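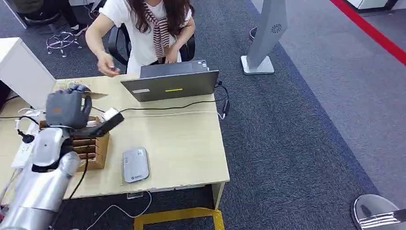
Druvside opened its offices to visitors in January 2023, and I went along because our own place is due for new desks in July. The building used to be a shoe warehouse and now has 115 desks on two floors, rented by the month. Catrin Craddock met me at the front counter and took me around, starting with the rooms upstairs. What I wanted to see was how people had set themselves up once the furniture was in. The desk with the light wooden top was a good one to start with. It had a grey laptop open in the middle, a wooden organiser with slots on one side, and a white power strip along the edge with several plugs in it. The charger on the other side hung off the edge with its black cables looping down. That is pretty much how my own desk looks, and Catrin said the cables are the thing she hears about most.

The desk range is called Rolta and comes in two widths. Druvside bought the narrower one for most of the rooms and regrets it a bit. A laptop and a notebook fit well enough, but once there are chargers and a box for papers the space goes quickly. Tenants can swap to the wide one for an extra 12 dollars a month.

I asked about the organisers. They are made by Prydderch, a small joinery on the other side of town, and each tenant gets one on the first day. The slots lie flat, so they suit letters and forms better than folders. Plenty of people use the top as a shelf as well. I would want one with a taller opening at the bottom, and apparently the next batch will have it.

Trefor Cadwaladr looks after the fit-out and joined us for the second half. He talked me through the power points, which were put in along the walls before anyone had decided where the desks would go. Floor boxes were priced later and came out at 201 dollars each, fitted, so only 4 rooms have them so far – the big ones facing the car park.
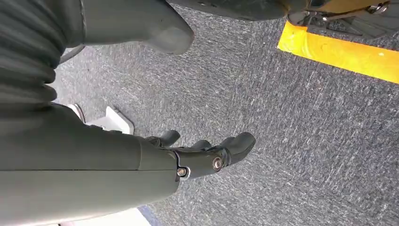

Down near the floor at Druvside.

We spent a fair while talking about floors after that. Trefor's main concern is office chairs and what the castors do over a few years. He has tried chair mats from Jodonix and found the thin ones curl at the corners. The thicker ones stay put but cost nearly double.

There was tea in the kitchen at the end, and a price list to take home. Parking is free behind the building, though the entrance is easy to miss if you come from the river side. I have asked for a sample of the desk top in the wider size and will bring it to the next staff meeting.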